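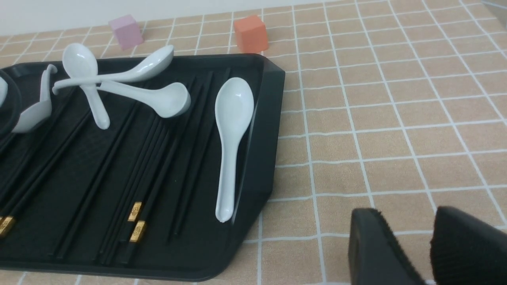
Gromden put its first arm on the cutlery line at the Teltitari kitchen in October, and I have been keeping notes since. The sorting job used to be part of every dish shift. Soup spoons and chopsticks came back mixed on black trays, and whoever was free pulled them apart.

The arm now gets 103 trays a shift. White ceramic spoons are the easy part, as they contrast with the tray. Black chopsticks on a black tray are harder for the vision software, and the gold bands near the ends help less than the Zultgate manual suggests. Spoons lying across each other take up to 7 tries before the software flags the tray for a person.

That flag is what changed the work. Sorting was dull but could be done while talking. Clearing flags means walking over, fixing one tray, pressing reset and walking back. On the evening shift six people share it, and the interruptions are logged per tray, which we did not have before. Pay is the same. The job sheet now says "line attendant."

Two of the older hands asked for a fixed rota – one person on flags for an hour, then swap. Management agreed after 6 weeks. The Chávez site still leaves it to whoever is closest.

Next month the arm gets new finger pads, and I will rerun the chopstick counts then.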